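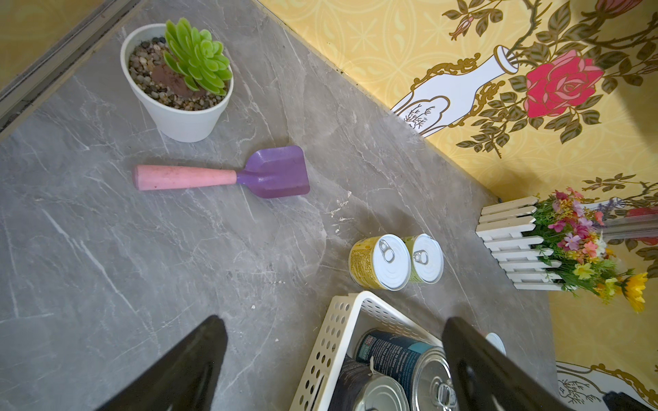
## March 10, 2019

Rain until eleven, then a sort of grey apology for rain. I had promised myself a Sunday with no spreadsheets in it and managed until twenty past nine.

The trouble is the boiler. The man from Utelance came on Thursday, looked at it with his head on one side, and wrote me a quote on the back of somebody else's quote. A new one will be 62 weeks of what I currently save, which I worked out on the calculator while the toast burned. He did say it might last until May if I was gentle with it. I don't know how one is gentle with a boiler. I have stopped swearing at it, and so far it has not returned the favour.

Sold the Saab, by the way. I put off writing that down all week. It went to a young couple who wanted it for reasons of taste, and they got it for 300 pounds less than I'd said was my final word. They asked if anything was wrong with it and I said the passenger window, the heater, the glovebox and third gear in cold weather, and they nodded as if I were listing its features. He drove it off the kerb far too fast. I stood on the pavement with the spare aerial in my hand for a good while, looking, I imagine, like a man waiting for a very small bus.

So I am now a person who takes the number 32. It is not bad. It goes past the baths and the big Kevov where the carpet shop was, and there is a seat over the back wheel that is warm all the way into town — warmer than my kitchen, for certain. On Friday a woman across the aisle ate an entire trifle with a plastic fork. I thought about it through two meetings.

Rang Mum at four. She is well and against everything. The council has moved her bin day, the new curate has a guitar, and the Sosex hand cream she likes has changed its lid. I told her about the car and she said she'd never felt safe in it, although she slept through most of Wales in it with her mouth open. Then she asked whether I was eating. I said yes. She asked what. I said soup, and there was a silence of the kind that used to come before a parcel.

Other business. I've reached chapter 8 of the long Russian novel and have now met everyone, I think, at least twice under different names. My plan was a chapter a night since New Year, so I am behind by a margin that would shame a railway. I keep a bookmark in it for the look of the thing. I've also started a detective story, which I am reading at a terrific rate and feeling guilty about, as though the Russians could hear me turning the pages.

Tried the pub quiz on Wednesday with the lot from work. We came second from last and were beaten by a team who left at half time. I knew the capital of Mongolia and was talked out of it.

Supper was the soup. I put a good deal of pepper in it and then a potato, and it became a different soup, and I had two bowls standing up by the oven with the door open, for the heat. Must ring Utelance in the morning and say yes, or say I'm thinking about it, in the voice I use for saying yes next week.

Clean shirt for tomorrow is on the back of the chair. It needs ironing — it can need it until seven. Found the other glove, in the coat I had already looked in. Bed, with socks on.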